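4.2 Changes in the work

Before October, folders at the Sillton site handled every garment by hand. Under the new arrangement staff work alongside the grippers and step in when a fold slips. Of 2665 garments logged, 546 needed a second attempt, most of them padded. Two folders told us the job was lighter on the wrists but harder to pace (Figure 2).

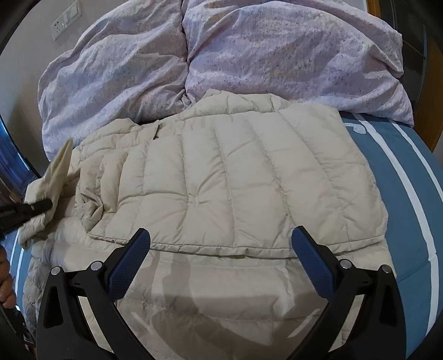

Figure 2. Quilted puffer garment, partly doubled over, with one flap held by a gripper finger.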